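Category: Grippers & End Effectors > Two-finger > Test kits
Shares 3 | Comments 2

Coddale two-finger gripper with the Clunddale kitchen pack

We've been swapping grippers in and out of this kit since March and we're still finding new things to try! The Coddale comes with soft pads and hard pads (both in the box), plus a controller file you can load straight into the simulator before you bolt anything to a real arm. Our tester Yatziri Becerra ran 187 grasps with each set, same arm, same camera position, and the full log is in the downloads. 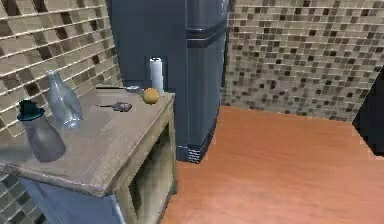 Pad choice matters most on odd shapes. The soft pads have a bit of give, so they settle around curved things nicely, and the hard pads are better for anything thin lying flat. In the kitchen pack you get to try both on one cabinet top: the orange is a lovely first grasp for the soft pads, then switch over and go for the spoon near the back edge. The clear glass bottle is the one we'd save for comparing depth cameras, with the tiles showing through it and all.

Fits the Marti wrist plate without an adaptor. Pads are rated for 3000 cycles and come in grey only. Questions about other arms go to Higinio Ponce at the workshop.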